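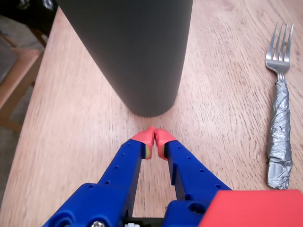
## Thursday - cutlery task, second night

Got to the room at 4:30 and the arm was already clamped down and powered, so I lost the argument about which side of the table it goes on. It's on the same side as last week. Fine by me, except my notebook has the other layout in it and I had to redraw the map.

The job is the same until the end of April: pick up the fork, put it in the cup, pick up the knife, put it in the cup, let go, go home. One cup, dark grey, standing up. Each try starts with both pieces flat on the table. We get a point for each piece that ends up in the cup and lose one if the cup goes over. Latifa Kabbaj wrote the rules and she's strict about what counts as over. Leaning on the gripper is over.

The handles are wrapped to make them fatter. Bare, they sit too low on the wood and the fingertips close over the top. With the wrapping there is something for the red pads to press on. The downside is that the wrapping isn't even. It has ridges, and if one pad lands on a ridge and the other lands in a dip the fork turns as it lifts. I measured the fork handle with calipers in three spots and got three different answers, so I wrote them all down and left it.

We ran until the room closed, apart from a break to eat. Notes in the order I made them:

- First batch was all approach, no closing. Drive to above the fork, come down, stop, look at where the tips are, go back up. Boring, but it showed the arm stopping a bit left of where I wanted it nearly every time.
- Changed the offset. Better on the fork, worse on the knife. The knife lies at more of a slant, so the wrist has to turn, and whatever error is in the wrist shows up there.
- Gave the knife its own offset. Latifa says this is cheating and that I'm hiding a calibration problem. She's right. I kept it for tonight and wrote CALIBRATE WRIST on the whiteboard.
- Closing speed down to half. Less shoving of the handle when one pad touches before the other.
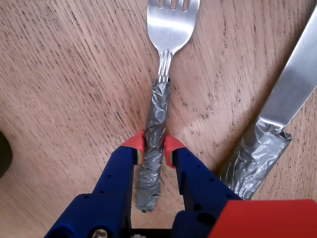 *Closing on the fork, knife still waiting its turn.*

The grip height question came up again. Latifa wants it near the upper end of the handle, close to where the metal starts, because then the fork hangs handle-down and should drop into the cup handle first. I had been gripping in the middle, which is easier to hit but leaves the fork level, and level doesn't fit in a cup. We did it her way from supper on. The tail of the handle swings when the arm moves sideways, so I added a pause over the cup. It's a whole second and feels long when you're watching, but taking it out put the handle on the rim twice in a row.

Log file numbers for tonight, copied here so I don't lose them like last time: 680 saved frames from the wrist camera before the break and 753 after. I forgot to change the folder name at the break so they're all mixed in one place, sorted by time only. I'll split them on the weekend. The position log has 1508 lines in it, and I think a fair chunk of those are the arm sitting still while I ate a sandwich.

Scores, since we did a proper scored set at the end:

1. Fork in, knife dropped short of the cup.
2. Fork in, knife in. First full one we've had!
3. Fork missed on the way down. The pads closed on nothing and the program carried on as if it had the fork, went to the cup, opened, and went for the knife. Knife in.
4. Fork in, cup over on the knife. Zero.
5. Fork in, knife not attempted. Motor warning on the gripper, so we stopped.

The third one bothers me the most. The gripper knows how far it closed. If it closes all the way there is nothing in it, and we should be checking that before moving anywhere. It's maybe ten lines of code. I started writing it during the fourth run and Latifa told me to pay attention to the table, which is when the cup went over, so I can't complain.

The motor warning was temperature. We let it sit for 30 minutes with the power off and it cleared. I suspect we're holding the squeeze too hard for the whole trip across. You only need enough to stop it slipping.

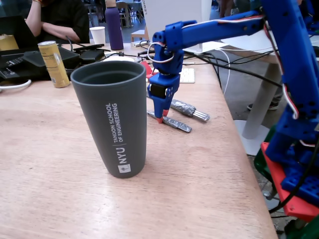
*Photo: L. Kabbaj, from the far end of the table*

Put the arm back over the cutlery with the tips closed before packing up, just to check it still went where it was told. It did. Looking at it from the other end you can see how far out the upper link has to reach, and how little room there is between the gripper and the cup. We could move the cup farther away. The rules only say it has to be on the table and upright. I asked and Latifa said she would think about it, and then said the lettering side has to face the same way each time, which I hadn't even considered.

The cable at the wrist needs watching too. It hangs in a loop, and when the wrist turns for the knife I don't like how the loop moves. Zip tie, or a clip printed in the same blue if the printer's free.

Talked a bit about names while we coiled things up. Every team has to register one. Latifa has been calling the arm Trakton, after a toy she had, and the form has Trurkska on it, which I typed as a placeholder and apparently submitted. The only other entry on the list so far is a team called Irneo. I've emailed to ask if we can change ours. If not, we're Trurkska.

Drove home in Mum's Honda with the heater stuck on the feet setting. Had toast. Wrote this.

For next time:

- [ ] Calibrate wrist properly, delete the knife offset
- [ ] Check for an empty grip before leaving the table
- [ ] Lower the holding force, see if the warning stays away
- [ ] Split the frames folder into before and after the break
- [ ] Rewrap the knife handle - the edge by the blade is torn
- [ ] Return the calipers to the physics cupboard
- [ ] Clip for the wrist cable
- [ ] Ask about the cup position again

Latifa can't come until 5:15 next week. I'll do the calibration by myself before she gets there, and she can colour in the chart, which she likes doing and I don't.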